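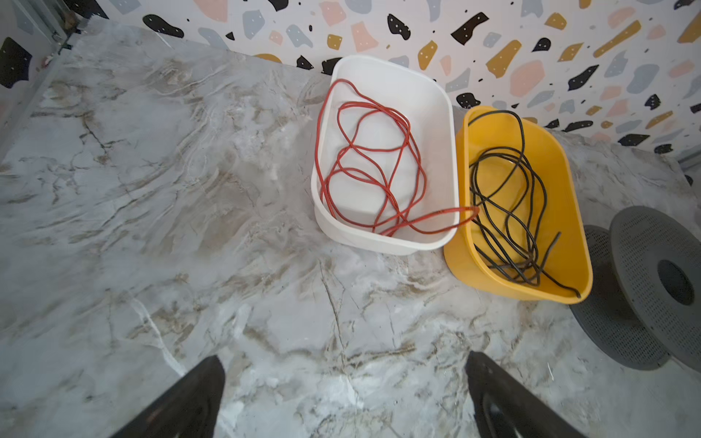

PRESS RELEASE: Lolanine, the cable-sorting arm built in a shared workshop in Sisitdale, is ready for visitors

For immediate release

Hello from the Umbridge workshop in Sisitdale! I've been asked to write this release on behalf of the people on the Lolanine build, mainly because I'm the one who won't stop talking about it. So, the news first: our home-built robot arm now has its own bench, its own sorting bins and a proper set of jobs to do, and we're opening the doors in November so anyone who fancies it can come and have a look.

What Lolanine is

Lolanine is a small arm with a two-fingered gripper, and its one purpose in life is to deal with cables. If you've ever used a shared workshop you'll know the drawer I mean. Ours had turned into a solid lump. You went in for one charging lead and came out with nine, a bit of string and somebody's earphones. We wanted a machine that could pick up a cable, move it to the right bin and leave it in a state where a person could get it out again without swearing.

Cables are a horrible thing to ask a robot to handle, by the way. A block stays the shape it was when you last looked at it. A cable flops about, hooks itself under its neighbour and changes shape the second you touch it. We knew that when we started and we did it anyway (there was a vote, and I was very pleased with the result).

The bins

We settled on two plastic bins pushed up side by side against the wall, one white and one yellow. The red cable goes in the white bin and the black one goes in the yellow. The trouble spot is the place where the bins meet. A red end hanging over the rim of the white bin and resting just inside the yellow one doesn't sound like much, but it's our favourite test and the one we argue over most. Does the arm go for the loose end first, or take hold of the loops further in? Go for the end and you may well pull the whole tangle up after it. Go for the loops and the end can catch on the black cable next door. We're trying both ways and keeping notes, and I have strong opinions that I've been told to leave out of here.

The worktop has a grey and white marble pattern with plenty of veins and thin crack-like lines wandering across it, and the wall behind is done in terrazzo-style wallpaper with black, mustard, pink and blue-grey bits all over. People do ask if we'd be better off with a plain white board. We like it as it is! Kitchens and spare rooms are full of pattern and shiny patches, and if the arm is ever going to be any use in somebody's house it has to cope with all that.

How we built it

The arm was put together over 14 evenings, most of them later than planned. We spent £300 on parts, plus whatever was already lying around in the workshop, and we're now on gripper number three. The first was too stiff and the second had a wobble in one finger that we never got to the bottom of. The current pair of black fingers opens good and wide, so they can straddle a loop and close in on it gently.

The control software is our own and we call it Liang. You can drive the arm by hand with it, record what you did, and play the moves back slowly while you work out where it all went wrong. A small camera sits by the gripper so we get the arm's own view of the bins. I can't tell you how much time that has saved us. Before we had it we were crouching at the side of the bench with a torch.

Come and see it

The open evening is in November at the Umbridge workshop, starting at 7pm. It's free and you don't need to know anything about robots. You'll be able to have a go at driving the arm yourself, and we'll have 13 practice tasks set out, from lifting one cable clear to tucking that awkward end back over the rim. Under-12s will need a grown-up with them at the bench.

Bring your own tangle if you like. We'd love some fresh ones, as long as there's nothing plugged in at either end and you don't mind leaving it with us for the evening.

We'll put the parts list and the gripper drawings out on the night as well, so if you're thinking of building something similar at home you can take a copy away. Please do tell us what you change.

Notes for editors

Lolanine is a hobby project and isn't for sale. Reporters and local newsletter writers are welcome from 6pm, an hour before the doors open, and can have a turn on the controls before it gets busy. Visits at other times can be set up through the Umbridge workshop desk in Sisitdale. Please ring the bell twice, as the extractor fan is loud.

Ends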